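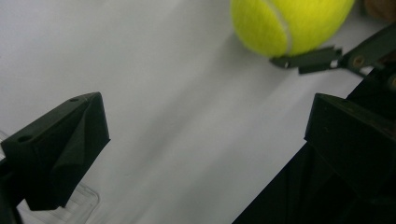

Plurorstead to add hand-held grippers in January

Plurorstead has approved the purchase of 45 hand-held gripper tools for its Clururberg workshop, with delivery set for January. The tools will come from Kurar at $400 each. Spare fingertips and pivot screws are a separate order, priced at $1728 for the year.

Ragab, which handles servicing for the workshop, will fit replacement parts on site. Its contract was left out of this round and goes into the next budget.

The workshop uses tennis balls and other small household items for pick-up practice. Those come out of the general supplies line.

Contact the news desk | © November 2019 | Back to top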